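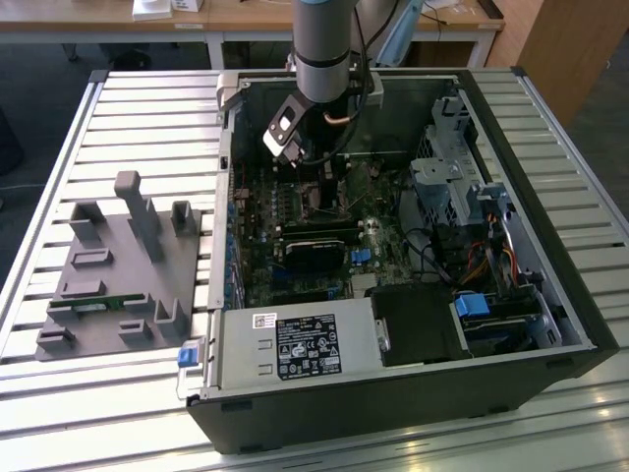

Keith Kingi says an old desktop is like an old lawn mower, you keep it going until it hurts you, and I've been chewing on that all week. So I'm putting it to the board: at what point do you quit fixing the family computer and just buy a new one?

Mine is a plain black tower I got secondhand from the Drisico outlet in Clamberg. It does taxes, photos, my daughter Eva's homework and a LOT of solitaire. Lately it takes forever to start and the fan screams whenever I open more than a few tabs. The shop wants $261 to put in a solid state drive, add memory and clean it out. A new one at the same place is $599. I lean toward fixing it (I'm cheap, and I know where everything is on it) but my husband thinks I'm throwing good money after bad.

What would you all do?
pattycakes_58

Posted Thursday, October 17, 2024

---

gravelroad
Fix it, but don't pay $261! A drive is not that hard to swap. Four screws and a cable, sometimes not even the screws. The memory just clicks in. If you can change a vacuum belt you can do this.

---

tuesdaybowler
Gonna disagree with gravelroad. My brother-in-law said the same thing to me, "it just clicks in," and I spent a whole Saturday on the dining room floor with a tower that beeped at me. Turned out I'd bought the wrong kind of memory. The shop charged me to fix what I did plus the original job. If the thing matters to you, pay somebody.

And $599 for new isn't bad. You get a warranty. How old is yours, Patty?

---

pattycakes_58
No idea, it was used when I got it. There's a sticker on the back but the date part is rubbed off. I've had it since the January we redid the kitchen, so a good long while.

Also I should say there are 3264 photos on it and not one of them is backed up anywhere. I know. I KNOW.

---

gravelroad
PATTY. Forget the fan. Go buy an outside drive today and copy those pictures before you do one other thing.

---

Levchenko
What gravelroad said about the photos. On fix or replace, I go by what you'd have left over. An old machine with a new drive feels like a new machine for email and homework, and you can move that drive to another computer later, so the money isn't gone. The memory probably can't move, so I'd spend less there. If the board dies next year you're out the cleaning and the memory and that's it.

I've kept two of these office towers running for my mother and my aunt. The parts that go are nearly always the fan, the drive or the power supply, and all of those are cheap. When it's the motherboard I give up.

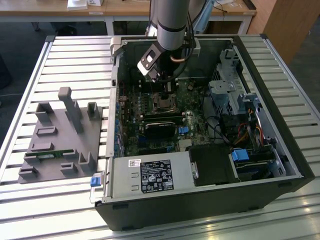
Not everybody gets away with that, says one reply over on the repair board where I usually hang out: by the time you've bought a drive, a fan and a power supply one at a time, you've paid for most of a newer used machine and you still have an old processor. Fair enough. I still think one repair is fine. Two in a year and I'd start shopping.

---

tuesdaybowler
See, that I can agree with. One repair, then shop. But people never stop at one, do they? My truck is proof.

---

mrs_okra
Nobody has mentioned the dust! Patty, do you have pets? We have two big dogs and when my son opened ours up there was a gray felt blanket in there. He took it out to the garage, held the fan still with a finger and went at it with canned air. The screaming quit that same night and it cost me one can. Please try that before you spend $261 or $599 or anything.

Unplug it first, obviously. And do it outside, I'm still finding fluff behind the dryer.

---

pattycakes_58
One cat, very hairy. You may be onto something, mrs_okra!

OK, here's where I've landed. I bought an outside drive last night and it's copying photos as I type. I called the shop and asked if they'd do only the drive and the cleaning and skip the memory, and the fellow said sure, $200 even.

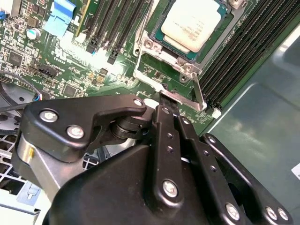
My husband still says new, but he also says that about the couch. I told him we'd try the cheap version and if it acts up again before Eva is out of school, he can pick the next one and I won't say a word. I'm going to blow the cat hair out this weekend first, in case that's all it is, and hold off on the shop until Monday.

---

gravelroad
Good plan. I still say you could swap that drive yourself.

---

tuesdaybowler
Don't listen to him, Patty.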